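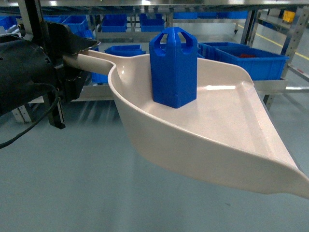
Zofia Cieślak, Wysocka Training Center
Cell maintenance, handout 2 - Gripper care on the Jindau cell

The Jindau cell carries parts on a dustpan held in a two-finger gripper. The pan hangs from its handle, so everything depends on the grip. Most faults logged as "arm errors" start at the fingers.

Before the shift

Stop the arm and lock out the cell. Wipe both fingers with a dry cloth. No oil, no solvent. Check the finger screws for play and the cable for rubbing. It should hang slack and clear of the shelving. A cable that is pulled tight at full reach gets re-routed before the cell runs again.

Setting the grip

Close on the handle at setting 7. Lift the pan level with nothing on it and watch the front lip. If the lip drops, open, move the grip closer to the pan and try again. Then set the blue test block upright at the back of the pan, near the handle. A block near the lip puts far more twist on the fingers.

Service

Finger pads are changed at 2,745 cycles. Change both together. The spare pads are the Joltasden type - the Larnport ones fit the bracket but sit too high.

Write the cycle count in the log and reset the counter. For next class, read the section on homing the arm.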